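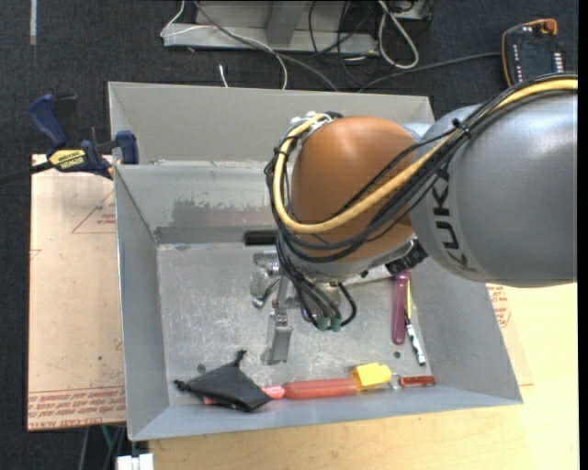 4.2 Loading and cleaning the bin

The Indine bin has a flat bottom and sloping side walls. Mixed items can go in together, but they should be spread over the floor before work begins.

1. Check the work order for the items to be loaded. Set aside anything not on the list.
2. Wipe the floor of the bin with a dry cloth. Work from the rear wall toward the front.
3. Check the small holes in the floor and clear out any grit. Do not use a screwdriver.
4. Place the items in by hand, heavy ones first. Do not tip them in from a carton.
5. Spread the items out. Small items tend to slide down the walls and collect in the corners — move these toward the middle.
6. Write the load number on the Gil sheet.

Note: Scuffs and light scratches on the floor are normal wear and do not need to be reported. Report dents, loose edges or raised metal to Yu-na Ham at extension 142.

CAUTION: The rim may have sharp spots. Wear gloves when reaching to the bottom.

CAUTION: Do not load glass or open containers of liquid.

Cleaning with Nakard fluid is allowed after every 100 loads. Let the floor dry fully before loading again. For stubborn marks, see section 4.5.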